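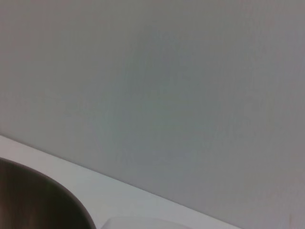 1/ Notes from a week of teleoperating a two-arm setup through the Kurnuditz pouring task: tip a cup of dry grain into a steel mixing bowl, keep the bowl where it is, let go. Recording is done with Preltach, the policy gets trained afterward. Long thread, mostly about the boring parts.

2/ We logged 185 demonstrations and kept 20 fewer. Most of the rejects were mine. Usual fault: I stopped to think halfway through a tilt. A person watching would ignore the pause. The policy copies it, and then it can get stuck there, tilted, doing nothing.

3/ Fix for that is dull. Rehearse the whole motion with recording off. Then record. If you hesitate, throw the episode away right then and don't tell yourself you'll trim it later. I have never trimmed one later.

4/ Hand guiding vs. remote control. We tried both. Guiding the arm by hand gives smoother paths, but your own hands and sleeves end up in the head view, and they won't be there at run time. For this task we went with leader arms and stayed out of the workspace.
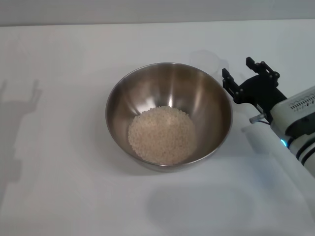 5/ Grain is a nice test material. It flows, it piles up, and it shows spills. It's also bad for grippers. Anything that lands on the rim of the bowl ends up near a finger sooner or later. Wipe down between blocks of episodes. A small brush works better than a cloth.

6/ Polished steel is hard on depth. The inside wall reflects whatever is nearby, and depth on it comes back full of holes. We dropped depth for this one and used color only. Head view plus wrist views.

7/ Wrist views are useless for part of every episode. Lots of plain wall and table while the arm is in transit. We left those stretches in. Cutting them broke the timing between the two arms and made the handoff worse.

8/ Steadying the bowl needs less force than you think. You get no force feedback through our leader arms, so the operator squeezes until it looks right, which is too much. We capped grip current at the follower. Bowl stopped creeping across the table.
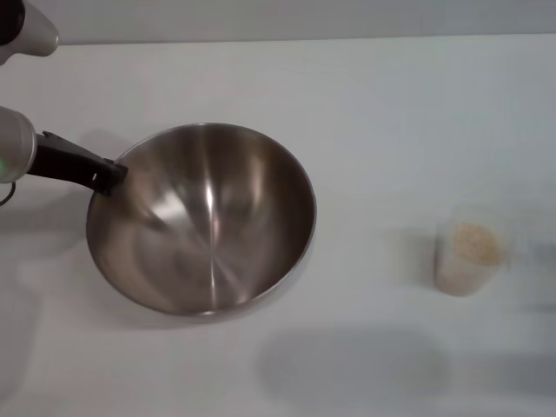

9/ Settings, for people who asked in July:
- 20 Hz control and logging
- 8 seconds per episode, longer ones dropped
- 6 start positions for the bowl
- scene reset by hand every time

10/ Start positions matter more than episode count. Our first set had the bowl in one spot and the policy learned the spot. Move the bowl 6 cm and it poured onto the table with full confidence.

11/ Still open: how to score a partial pour. Praketti weighs the bowl before and after. Rind uses a yes/no from the operator. We do yes/no for now and I don't like it. A scale is on order.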